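Saltlow — pass logs, readme

Timings for the Saltlow cubesat as heard at the Torncombe ground station. 118 passes, one text file per pass, plus an index. Put together by Oddur Skov, checked (mostly) by Bent Lykkegaard.

Columns: UTC start, UTC end, max elevation, signal in dB. Tabs, no header row. Missing signal is a blank, not a zero. Passes under 8 degrees left out. 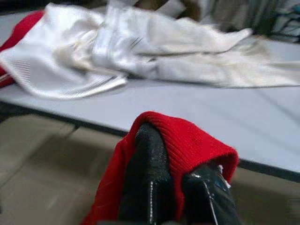

Red ribbed knit held in the gripper, table behind.

Known problems
- 22 files from August have the clock running slow. Not corrected — offset is in the index, last collumn.
- Doppler is raw. Do your own.
- Two antennas used, Riis and the old one. Index says which, exept where it doesnt.

Telemetry frames are not in here, ask Bent.

Use it for what you like, credit Torncombe. Fixes to Oddur please, with the pass number in the subject.

Last changed February 2, 2018 — index only.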